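Home Explore Lists Bookmarks Profile

Kaan Güler
Thread - 3 min read

1/ Spent Friday evening on the old Dell tower from my sister's office. She wanted it gone. I wanted to see if the parts were worth keeping before it went to the recycler. Putting my notes in a thread so I can find them later.

2/ Panel off, tower on its side, board facing up. I like to look at everything once before I touch a screw.
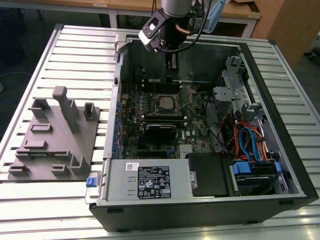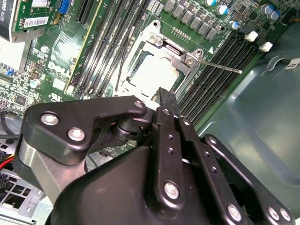

3/ First thing I check on any office machine is the processor. The lever on these sockets has more spring in it than you expect. Push down, move it out sideways, let it come up slowly under your finger. If you let go early it snaps.

4/ Lift the chip straight up by the edges. No sliding. On the sockets where the pins are in the board, one bent pin and you have a very flat paperweight.

5/ Old thermal paste: isopropyl alcohol and a coffee filter. Paper towel leaves fuzz. I used to buy the Stivlow wipes, but they cost more than the chips I was cleaning.

6/ Memory next. Open the latches all the way before you pull a stick. If it won't come, the latch isn't open. I broke one on a different board years ago and had to hold that stick in with tape for a month.

7/ Take pictures of the front panel wires before you unplug them. Dell likes its own connectors and the manual for this model is hard to find. Hacer Ekinci sent me a scan of hers, which saved me a lot of guessing. Thank you Hacer.

8/ Power supply: unplug it from the wall, then hold the power button for a few seconds. Leave the metal box closed. I test them from the outside with a 200 dollar tester I bought used and have almost paid off by now.

9/ Someone asked where the screws go. An egg carton. One cup per step, in order, starting at the top left. Drive screws and case screws look the same until you try the wrong one.

10/ Expansion cards: one screw at the bracket, then a small catch at the far end of the slot. The catch is always in the one spot your thumb can't get to. I use the flat end of a plastic spudger.

11/ What I'm keeping - processor, memory, power supply if it passes. What goes - the case, the fan, the front ports. My sister already has a new machine so there's no rush.

12/ Prices, since I got two messages. Used office processors of this age sell for next to nothing. The last one I listed on Voveo went for 4 dollars and the shipping was more. I keep them as spares and for the kids at the library repair table, who need something to practice on.

13/ The drive stays with my sister. She can wipe it or drill it, her choice. I don't take other people's drives home.

14/ Next up is a laptop with a stuck hinge. Separate thread when I get to it, probably in May.

Home Explore Lists Back to top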